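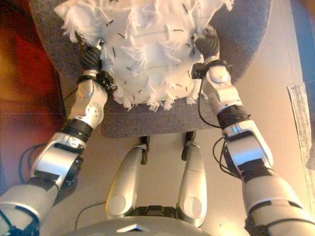 Kudix 17 is out on the internal branch as of 2020-12-15, and most of the changes are in the two-arm controller. Until now each arm ran its own impedance loop and the planner kept the two wrist targets a fixed distance apart. That works for a box. It works badly for soft goods, where the distance between the grippers says little about how the material is loaded. Our usual test piece is the fringed white throw with the black yarn marks, held from both sides over the round gray mat, and with the old controller any error in one wrist target went straight into the cloth. Release 17 replaces the fixed distance with a shared internal-force term. Both arms read it at 1000 Hz, and the planner may let the spacing drift as long as the term stays inside its band. The default band is narrow. Widen it in the task file, not in the driver config.

The second change is in Plillisska, the perception package. Rakiya Tamuno has rewritten the grasp-point scorer, which used to rank candidates by depth edge alone. On a plain towel this is fine. Fringe produces depth edges everywhere, and the old scorer gave its highest marks to single strands.

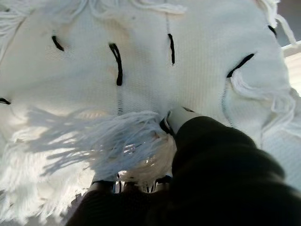 The new scorer runs on the wrist camera and separates woven surface from loose yarn before it ranks anything. The texture branch looks for regular line spacing. It has plenty to work with on the throw, where the ribs are narrow and closely spaced, and much less in the thick tassel next to the gripper finger. Sunlight is still a problem: the lower fringe is nearly washed out by it, and the tassel throws a streaked shadow on the cloth that the old model labeled as more fringe. Rakiya added 2000 hard-light crops to the training set for this case. The black stitches are masked as surface marks and no longer split a region in two.

Known issues: the scorer adds 50 ms per wrist frame on the Olaniyan compute board, so keep it out of the servo loop and call it from the planner. Log replay in Lorkillow does not show the internal-force channel yet – the plotting patch is planned for January. Task files written for 16 will load, but the spacing field is ignored with a warning.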